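Ticket: second arm pair, Biswood bench
Raised by: Catherine Guthrie
Assigned to: Oi-ling Kan
Status: on hold, waiting for supplier

1. Request
Catherine wants 2 more arms from Wenel before the April budget closes. Quote is 1,885 plus delivery. Reason given: "handover is working now".

2. Oi-ling, first reply
Working how often? The quote has no spare servos on it, no cables, and the warranty line just says "standard". I'm not signing for a second pair on the strength of one good afternoon.

3. Catherine
Card task, both grippers on the Starry Night card, left arm and right arm on the shared rail:
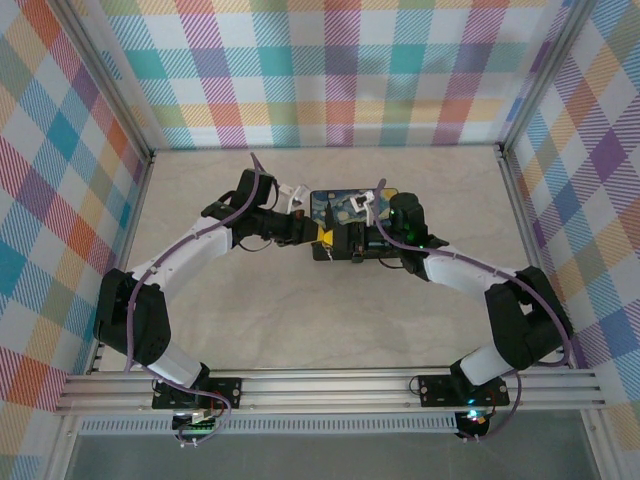
4. Oi-ling, second reply
Fine, they can both hold a card. I asked for a log. Please run 100 handovers and write down every drop, every restart and every time someone nudges the card. Also, the purple cable is looped along the arm on both sides. What does Wenel charge for a replacement, and how long do we wait?

5. Catherine
Emailed Wenel. Siu-fong Lam there says servos are "rated for heavy use". No figure.

6. Oi-ling
Then it isn't a rating. Asked again for cycles and a spares price list. Adenby to quote for the same thing. Budget line stays at 1,000 for spares only until both come back.

Next action: Catherine, run log.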